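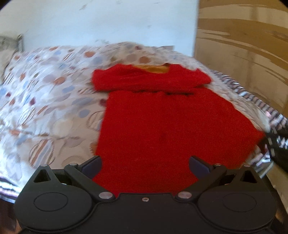
Red top on a patterned duvet cover.

Home Schedule Roster Features Archive Contact

Features > Football > Special Teams

Last updated: November 19, 2020

Measuring the long snap at Skorham

The long snapper at Skorham is on the field for punts, field goals and converts, and for nothing else. The club has kept a log of his work, and of the two snappers before him, for four seasons. The log now holds 2540 snaps, practice and games combined. The special teams coordinator who built it agreed to go through what is in it, on the condition that we not identify the players by name. He asked for the same treatment himself.

The first question was what gets recorded. The answer took some time.

"Every snap gets a line," he said. "Distance, type, time from first movement of the ball to the punter's hands, and location at the catch. Location is a grid with nine boxes. The middle box is the right hip to the sternum for a right-footed punter. Then there is a column for the ball itself, new or broken in, and one for wind."

Times come from video, by frame count. The club used a stopwatch in the first season and dropped it. Two people timing the same snap would differ by a tenth of a second, which in this context is the difference between a good snap and a poor one. The target for a punt snap at fifteen yards is three-quarters of a second. The coordinator will accept slower if the location is good.

"Coaches like speed because it's one number," he said. "If the ball is at the punter's shins, he has to bend, stand up and find the laces. I charted that. A fast snap in a bottom box gives you a slower total operation than an average snap in the middle box. The rusher doesn't care when the snap arrived. He cares when the foot hits the ball."

Of the logged snaps, 1762 are punt snaps. The remainder are short snaps to a holder, which he treats as a separate skill and keeps on a separate sheet. On short snaps the main variable is rotation. The ball should reach the holder with the laces already facing the uprights, so the snapper and holder adjust the holder's depth by a few inches until the number of turns works out. Once it is set, it is not changed during the season.

"Holders will tell you they can spin the laces," he said. "They can. It costs them a beat, and the kicker sees the ball moving in his approach. I would sooner move the holder's knee back two inches in camp and leave it there."

The game sample is much smaller. It contains 194 punt snaps, and 31 of those landed outside the middle box. He was careful about what that shows. Most of the misses were one box off and were fielded without trouble. One went over the punter's head, in the rain, on the road at Vestel, and resulted in a safety. He does not think the weather explains it.

"His feet were too wide. We have the end zone camera. When the stance gets wide, the hips drop, and the ball comes out on a higher line. He'd been bull-rushed on the previous punt and he widened out to hold his ground. It was a protection problem that showed up as an accuracy problem."

That play led to a change in how practice snaps are collected. Before it, the snapper worked mostly against air, off to the side with the punter while the rest of the team ran offence and defence periods. The snaps were clean and the grid looked excellent. Game snaps were worse by a margin that did not shrink over the season. Since the change, at least half of each week's punt snaps are taken with a defender lined up over the ball or in the gap, and the snapper has to make contact and release downfield after every one.

Accuracy in practice fell when this was introduced, and it has not fully come back. The coordinator considers this correct. The practice figure and the game figure are now close together, and he would like them to stay that way.

We asked about the cover assignment, which in the Canadian game carries more weight than it does in the American one. With no fair catch and a five-yard restraining zone around the returner, the cover team has to arrive under control and then tackle. The snapper is usually among the last to get there.

"He starts with his head between his legs," the coordinator said. "He's giving up a full second to the gunners. So his job is the second level. He stays over the ball's lane, he keeps his outside arm free, and he's there if the returner cuts back. If he's making the first tackle, somebody outside got beaten."

Equipment came up only briefly. The club snaps with a practice ball brushed and conditioned in the same way as the game balls, and the log's ball column exists to catch cases where that was not done. New balls produce a small but consistent drift to the snapper's guide-hand side. He has tried two training aids. One was the Jondent target net, a frame with a pocket at hip height, which he still uses indoors in February when the punters are not available. The other was a weighted ball, which he stopped using after one season. The players snapped it well, then went high with a regulation ball for several minutes afterward.

"The net is fine," he said. "It doesn't move and it doesn't complain. But it also doesn't tell you if the ball was catchable. A wobbling ball in the pocket scores the same as a tight one. I add a note by hand if the spiral is loose."

On recruitment, his view is that size is over-weighted at the junior level. Prospects who attend the spring camp at Kaczorowski Field are tested on snapping before anything else, and are weighed last. Each one takes a set of punt snaps fresh, runs a cover drill, and then takes a second set while still breathing hard. Only the second set goes on the evaluation sheet.

"Anyone who has been to a camp can snap well standing around," he said. "On third down he's come off the bench cold, or he's just run forty yards because there was a flag and we're kicking it again. I want the repeat."

The re-kick case has its own tag in the log. It is the smallest category and he declined to draw anything from it yet. What he would like next is a second camera at field level, side on, so that release angle can be measured directly. At present it is inferred from where the ball ends up. The request is in next season's budget, below a replacement sled and ahead of new kicking nets.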